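Natural dye notebook, entry for the onion skin and madder batches
21/04/2021

Back at the dye bench after far too long away, and so happy to be here that I started before I'd found my good apron.
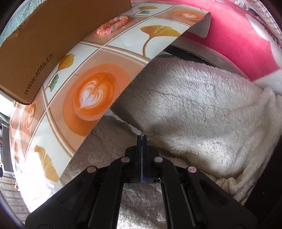
The plan for this spring is to get the orange end of the shade card settled once and for all, because the last set of samples we sent out (the November ones) came back with a very polite note saying that the orange on the card and the orange on the yarn were cousins at best. Fair enough! I went back through my pages from that week and I had written "madder, a good handful" which is no help to anyone, least of all me.

So, weights this time. I put 1000 grams of the Bondetis wool in to soak last night, plain cold water with a drop of dish soap, and left the lid on. Bondetis is the softer of the two yarns we have on the shelf and it drinks up color much faster than Lorard does, so please, if you are reading this to copy the recipe, don't swap one for the other and expect the same thing. Lorard has a tighter twist and always ends up a shade lighter. I like it better for the yellows, to be fair to it.

Mordant was alum with a little cream of tartar. I dissolved the alum in a jar of hot water first and tipped it in slowly, then brought the pot up over the best part of the morning. I used to rush this and get streaks. Tumaini Magesa taught me to lift the skeins out altogether before adding anything to the pot, then stir, then put them back, and I've had far fewer streaks ever since I gave in and did it her way. It makes a mess of the floor. Put the old towels down.

While the wool was sitting I did the onion skins. We had 706 grams in the paper sacks, which was more than I'd thought, mostly yellow with some red mixed through. I should have sorted them. Red skins push the bath toward a brownish green if you let them, and I'd been hoping for a clean gold, but the light was going to be good today and I didn't want to spend it picking through onion skins. Simmered for an hour, strained through the curtain netting, and the liquid was the color of strong tea. First skein went in and came out a lovely warm gold with a touch of brown in it. Second skein in the same bath, softer, closer to straw. I've tagged them both and they're on the rail by the window.

Now the madder. This is the bit I wanted to write up carefully, as it's where the trouble was last time.

Madder root, chopped, soaked overnight in its own bucket. I poured off that first water and kept it, because Ákos Szekeres swears the browns and yellows come out first and the reds stay behind in the root. He's been at this much longer than I have, and I did get a peachy tan from the poured-off water on a scrap of Lorard, so I'm inclined to believe him. The scrap is pinned to this page. If it has fallen off by the time you get here, look in the back pocket.

Then fresh water on the root and up to heat very gently. I kept the thermometer in the whole time. Last year I let the pot get away from me while I was on the phone, and that's how we got the brick brown that everybody was so kind about. So I stood there with my coffee and did nothing else, which was rather nice, really, and turned the burner down every time it started to creep. The wool went in after an hour and stayed in until I couldn't stand it any longer.

Rinsed in water as near to the same heat as I could manage. Some color came away in the first rinse, a little in the second, and then it ran clear. It's a proper orange! Not quite as red as the card, but much nearer. I want to see it dry, in daylight, before I say anything to Trinance about it, as I've been caught out that way before and they have been very patient with us over this order.

One more idea I'd like to try is overdyeing, gold first and then a short dip in the madder. Lloyd (the little enamel pot with the chipped handle, for anyone new, it has Lloyd stamped on the base and the name stuck) is just the right size for a single skein, so I can do it without tying up the big burner. I've cut 32 short lengths from the leftover Bondetis and looped them on the wire ring so I can pull them out one after another at different times. It ought to give us a nice long run of shades to choose from, and I can tape the whole row into this book.

Things I'd do differently: sort the onion skins. Wind the ties looser, there is a pale band on one skein where I'd pulled the string too tight, and that is all my own fault. Label the jars before they're full, when your hands are dry.

Still to do. Light test on both golds and the orange, half of each strip under card, half in the sun on the south sill. Leave them 2 weeks at the very least and don't peek (talking to myself here). Wash test with the gentle soap. Order more alum, the tub is nearly down to the scoop. Ask Tumaini whether she still wants the spent madder, she was going to dry it and use it again for pinks, and I have left it draining in the colander with a plate over it.

The exhaust bath from the madder is still in the big pot with the lid on. Please don't tip it out, there is plenty of color left in there and I'd like to put some of the Lorard through it tomorrow if the rail is clear by then.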